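Search this site Search

Small Things on a Gray Table

I have been meaning to put this page together since January, when I finished sorting the pantry and the desk drawer in the same long weekend and swore I would never do both at once again. Well, the pictures have been sitting there ever since, and a few kind readers of the Leinonen page wrote to ask for more of the same, so pull up a chair and have a look with me. It's a short gallery this time, only the three, but I'm fond of them.

My soft spot for ordinary household things goes back a long way. I like a tray with too much piled in it, and I like vegetables best of all, even the pretend kind, for their greens and oranges and that odd bit of purple you always find down at the bottom under the beans. 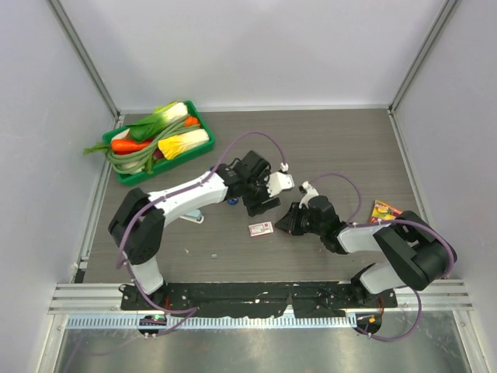 My grandmother kept her vegetables the same way, all in together, with the cabbage shoulder to shoulder with the carrots and something leafy hanging over the side. She said a cook ought to be able to see what she had. I still go by that at home, and I've passed it on to anybody who would stand still long enough to hear it — my sister has heard it more than most.

Desk things are another matter. They wander. I once found 27 pencils in a single kitchen drawer at the old house on Drosura Lane, and not one of them with a point on it. These days I try to lay everything out flat before I decide where it goes, and I do love the way a few blue things look together on a plain surface. 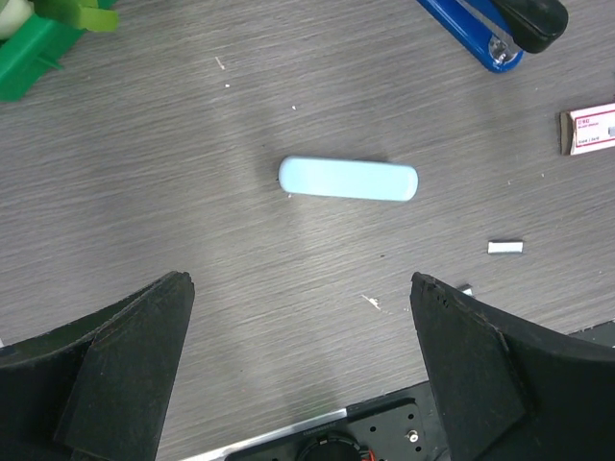
Light blue case with rounded ends, stapler, and a small cardboard box with a thin pinkish-red border.

After all that sorting, what I enjoy most is a good stretch of table. I grew up in a house where you had to move 90 things to set down a cup of coffee, so a wide top with a bit of grain in it still feels like a treat to me, and gray has grown on me more than I ever expected it would. 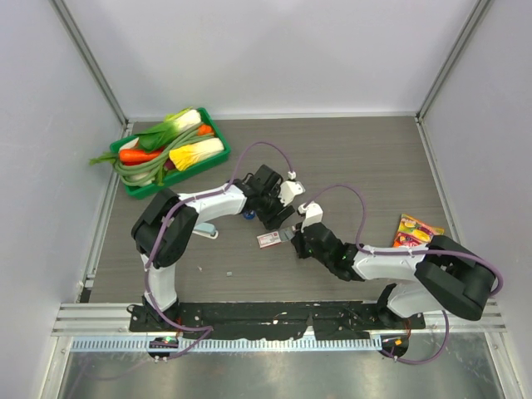
Gray wood grain, pale walls, and two purple cables looping over the table.

The Gruledska pages will be up next, once I've found the rest of the pictures.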